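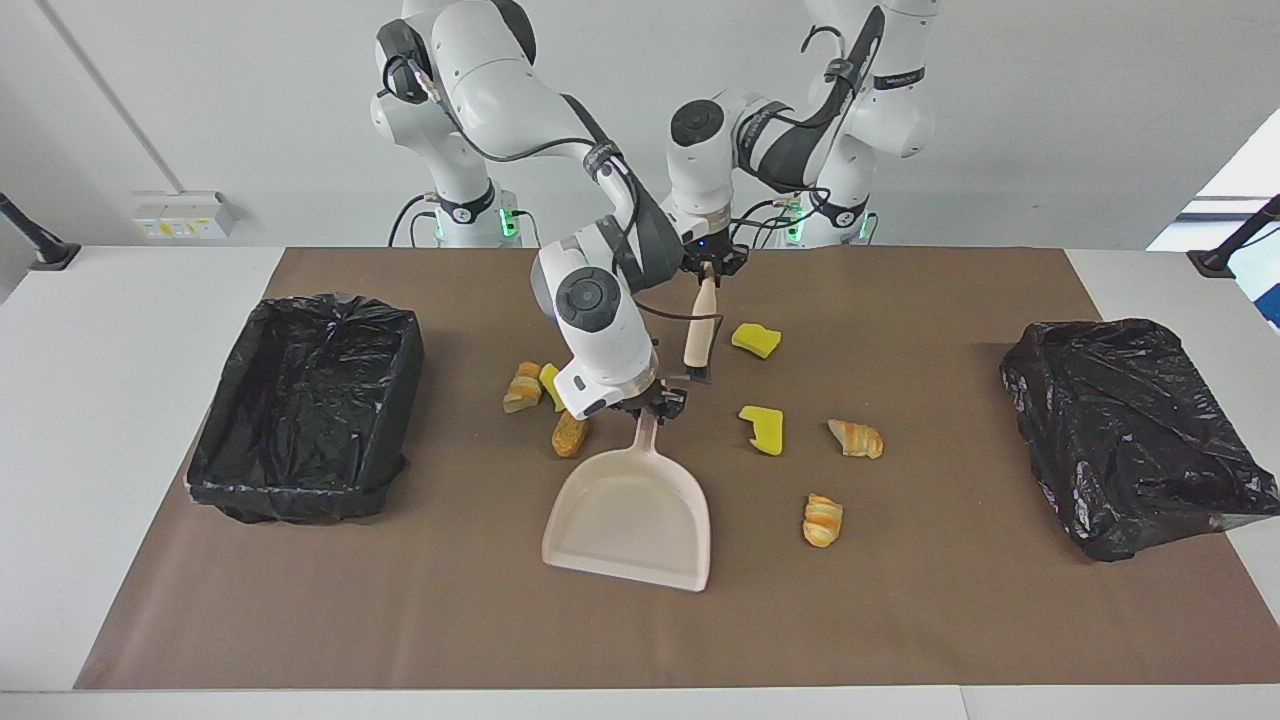
Cultell Marine Energy reports first-half results and names Skeltwood as its next site

Sturnley, August – I've been writing these half-year updates for a good while now, and this is the first one I've looked forward to. We made money! It was a small amount, and I'll get to the reasons it might not repeat next time, but for the first time since we started putting wave machines in the water, Cultell brought in more over six months than it spent running the business.

Let me start with the part everyone asks me about. Revenue for the half was up 25 percent on the same period last year. Most of that came from selling power from our array off Sturnley, where we had all the buoys connected by the end of January, and the rest came from the service contract we hold with the harbor. The winter was rough (good for us, less good for anybody trying to get a boat out), and the array sent 4000 megawatt-hours to the grid between January and June. That's the most we've ever delivered in one half, and we did it with one of the export cables shut down for repairs through most of March.

Now the less cheerful bit. Part of the profit comes from an insurance payment on that same cable, which we booked in April. Take it out and we'd have been close to break-even, a hair on the wrong side. I'd like you to read that here from me and not find it on page nine of the accounts. The second half is usually weaker for us too. Summer seas are flat, and we do our heavy maintenance in July and August, so please don't double the first-half number and call it a forecast.

Costs came in lower than I feared. Vessel hire is still the big one and it went up again, but we cut the number of trips by bringing the buoys in for service in pairs – something the crew had been telling me to try for ages, and they were right. We also stopped renting the second yard at the port and moved everything into the one building, which is a squeeze on a busy day but saves us a good chunk every month.

On to Cabrera, the new power unit. I know some shareholders are tired of hearing that it's nearly ready. Here's where things stand: the first full-size unit finished its dry tests in May and has been in the water at our test berth since the middle of June. The seals are holding. The control software needed more work than we planned, and we had to pull the unit back for a few days to swap out a pressure sensor that kept giving us nonsense readings. It's back out there and running. If it gets through the fall storms in decent shape, we'll order parts for the next batch before the end of the year. If it doesn't, we'll wait, and I'll tell you so.

The other big piece of news is Skeltwood. We've signed a seabed lease for a stretch of water north of the point, with room for an array a good deal bigger than the one at Sturnley. The lease comes with two years for surveys and permits before we have to commit to building anything. I want to be careful here, as a lease is a long way from a power plant. We don't have a grid connection agreement yet and we don't have the project finance. We do have the site, though, and we've wanted it for years, so there was cake.

We've already held a first evening meeting with the fishing boats that work that water. It was a frank one. They want clear lanes through the array and they want to know who pays if gear gets tangled, and both of those are fair questions. We'll be going back with a revised layout once the first survey is done.

As for people, we now have 56 on the payroll, almost all of them at Sturnley. We're hiring in electrical maintenance and offshore operations, and the openings are on our website. If you know someone who's good with hydraulics and doesn't get seasick, send them our way.

Cash at the end of June was enough to cover our plans through the end of next year without raising new money. Skeltwood will need outside funding if it goes ahead, and we've started early talks with lenders. There's no dividend for the half.

The full half-year report, with the complete accounts and notes, is in the investor section of our website. I'll be taking questions from shareholders on a call at 10 a.m. in the second week of September, and the dial-in details will go out by email.

– Chief Executive, Cultell Marine Energy

About Cultell Marine Energy
Cultell designs, builds and runs wave power equipment. The company operates a grid-connected array off Sturnley and is developing the Cabrera power unit for use there and at Skeltwood.

Media and investor questions: please use the contact form on our website.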